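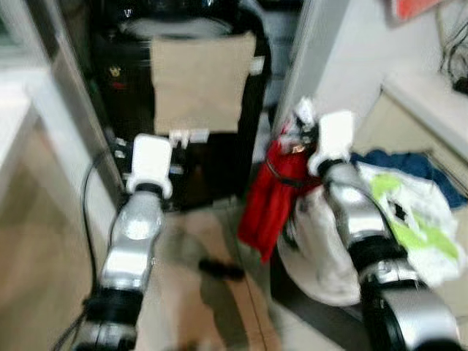 The Galli open house in Tuslow runs every August, and we got there a little after 9. Parking was easy. The first rooms are the ones people live and work in, with beige tile on the floor and not much space between the furniture. Bags and fabric were piled along one side, a bright red cloth among them. A tall black appliance took up the other end, with a cable running down from its base.

The workshop on Cloltus Street came next. Around 65 people were on our tour, too many for the stairs. Coffee was free. We left by noon.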